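Leave the toaster out

Every March the tidy-kitchen people come round again. Clear the worktop, they say. Put the toaster in a cupboard, get it out when you want toast. Who does this? I want toast every day. Twice on Sundays.

I tried it. 6 days of bending down, crumbs all over the pans, flex caught in the door. Then I gave up and put it back next to the big oven, where it lives.
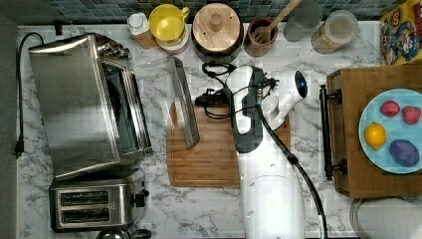 A worktop is for working on. Chopping board out, toaster out, the measuring cup on top of whatever it was last used for. Fine by me. My neighbour Bartosz Pietrzak had his whole kitchen redone by a firm in Clorovgate, paid 2,535 for the cupboards alone, and now keeps his bread board behind two doors and a pull-out thing. He eats out a lot.

Plugs are the real problem if you ask me - never enough sockets, always in the wrong corner. Nobody writes a colum about that. They'd sooner sell you baskets.

So wipe round things. Takes a minute. Lift the board, wipe, put it back. If visitors mind the toaster they can have thier bread cold.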